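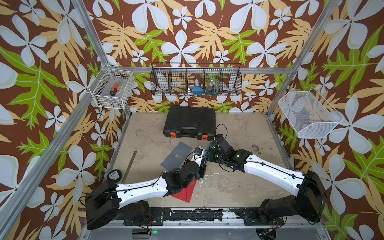

Aksel Brøndum
November, 4:15 pm

The copyright case Clavico v. Homanstead started this morning, before one judge and no jury. Clavico says that Homanstead copied a wallpaper design and sold 3430 rolls of it. Large white flowers with four petals, lime-green leaves with serrated edges, a dark brown ground – patterns of this family are on many walls, and the defense will say exactly this.

2/ Clavico's lawyer, Ms. Cherkaoui, spoke first. She read from 681 pages of emails. In one of them a manager asks for "the same, but cheaper." The public seats became very quiet.

3/ Mr. Mimetti, for Homanstead, answered that the manager meant the paper quality and did not mean the drawing. He also said that his client's designer had worked from old botanical prints, almost 100 of them. The judge asked to see the prints. They will come tomorrow.

4/ The money: Clavico first offered to settle for 700 dollars per store. Homanstead refused, and its lawyer did not want to tell me why.

5/ The designer gives evidence after the lunch break tomorrow. I will post from the corridor, phones are not allowed inside.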